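Caring for Comics, Zines and Paperback Anthologies at Home
Household Tips from the Manalo Print Library

Readers who buy small press books and comics often ask the Library how these items should be kept. Many are printed in short runs and cannot be replaced once the publisher has sold through. The following guidance is drawn from our own practice and is suitable for an ordinary apartment or house.

Where to shelve them

Choose an interior wall. Exterior walls change temperature with the weather, and paper takes up moisture when they are cold. Basements and attics should be avoided, as should any shelf above a radiator or beside a kitchen. Direct sun will fade a red or yellow cover within one summer. If the only available wall faces a window, hang a lined curtain and keep it closed through the middle of the day.

Leave a small gap behind the books so that air can move. Paperbacks should stand upright and be supported on both sides. A book that leans will take on the lean permanently, and thick anthologies with glued spines suffer most.

Bags, boards and boxes

Single issues and stapled zines should be placed in polyester or polypropylene sleeves with an acid-free backing board. Do not use kitchen bags or sheet protectors of unknown plastic. Fold the flap behind the board and tape it to the sleeve, keeping the adhesive well away from the opening. Tape that catches a cover on the way out does more harm than years of reading.

Store sleeved issues upright in a lidded box. The box should be full enough that nothing slumps, but you should be able to slide a hand in without force. Patrons at our Stillau branch have had good results with dividers cut from spare backing board.

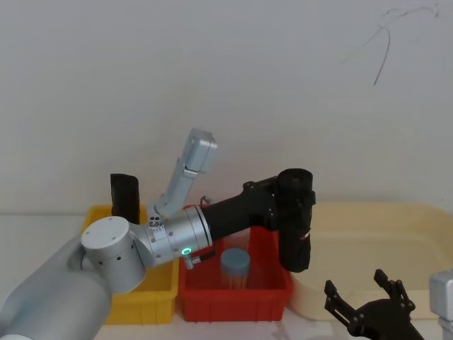

Photo: Incombe Workshop Archive

Cleaning and small repairs

Wash and dry your hands before handling any book. Cotton gloves are not recommended for comics, as they reduce grip and catch on page edges. Dust the top edge with a soft, wide brush, working from the spine outward and holding the book firmly shut.

Pencil marks may be removed with a white vinyl eraser, used lightly and in one direction. Ink should be left alone. Household tape must never be applied to a tear – it yellows, and the stain cannot be lifted. Use Japanese tissue and wheat starch paste, or bring the item to the repair desk at Clillevia on the first morning of the month. The desk accepts up to 3 items per visit.

Musty books

Stand the book open in a dry room for 5 days, turning to a new section each morning. If the smell persists, or if fuzzy growth is present, seal the item in a bag and keep it apart from the rest of the shelf until it can be examined.

Reprinted from Household Leaflet 181. Paper copies are available at the front desk of each branch.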